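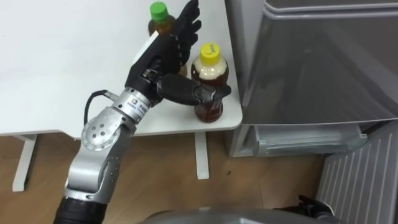
Ivari, April

The Ivari Bench Rules are a set of working practices for robots that pick up drinks, jars and other household containers with a humanlike hand. They cover the marking of bottles, the layout of the table, the speed of the arm and the conduct of the people standing nearby, who are by general agreement the least predictable part of the system. The rules have no legal force. They are followed at several small workshops and quoted at a good many more.

Origin

The first version was written by Chutima Yensuk, then a test engineer at Geller, and ran to a single page taped inside a cupboard door. It was titled "Before You Press Anything." A longer text appeared after Geller and the hand maker Granström began sharing a test kitchen in Ivari and discovered that each had a different idea of what "clear the table" meant. Geller took it to mean removing everything the robot was not going to touch. Granström took it to mean moving the laptop over a bit.

The current edition has 86 clauses. Yensuk has said she would be happy with 60, and has been saying so through every revision, each of which has made the document longer.

Marking and caps

Containers used in trials are marked by hand on the cap, in black ink, before the first run. A yellow cap with a short scribble on top meets the rule, provided that the same scribble is written in the log. The rule does not ask for legible handwriting. An early draft did, and was withdrawn when its authors could not read their own samples.

Where two bottles hold liquid of much the same color, the caps must differ. Brown liquids are singled out, tea being the usual filling at Ivari: it shows up well through clear plastic and costs very little to mop up. Cap color is treated as an aid for people. A robot may use it too, but a trial report has to say so, as a machine that has learned "go to yellow" has not learned much about bottles.

Table layout

The surface should be plain and carry only the containers named in the trial sheet. If there are 2 of them, one may stand behind the other, and in fact the rules encourage it. A hand reaching for the nearer bottle will often hide most of the farther one from a head-mounted camera, and it is better to find out early what the software believes has happened to it. Clause 31, the most quoted in the document, reads in full: "It is still there."

Objects near a table corner are allowed but count as an edge placement and are logged separately. The same goes for a bottle standing close to an appliance, where fingers and thumb have less room to open. Crews tend to dislike edge placements. Their success rates dislike them more.

Grip and lift

The rules divide a grasp into 3 stages: approach, closure and lift. Between closure and lift the arm must pause long enough for a person to say stop. The length of the pause was argued over for most of a winter and is now left to the site, in writing.

A side grasp, with the thumb around the middle of the bottle, is preferred for anything upright and nearly full. Gripping by the cap is forbidden unless the cap is the subject of the trial. Ridged plastic gets a note of its own, warning that a hand can press firmly into the ridges and still be holding the bottle badly.

The arm not in use is to be kept near the body. Any cable that stands away from the working arm must be checked through the full reach before a session, and again after lunch. The rules do not explain the lunch provision.

People

One person holds the stop button and does nothing else. Holding it together with a coffee is covered by clause 44, and so is putting it down "just for a second." Bottles are reset by hand only when the arm has been parked. Drinking from a marked container is not permitted at any time, even by the person who made the tea.

Reception

Eker, which makes kitchen appliances, adapted the table clauses for its own test rooms and dropped the ones about logging. Critics have complained that the rules are fussy, that they were written for one kitchen, and that they say almost nothing about cups. Yensuk accepts the last point. A section on cups is in preparation and is expected to be longer than the section on bottles.

See also: Edge placement; Parked position; Spill log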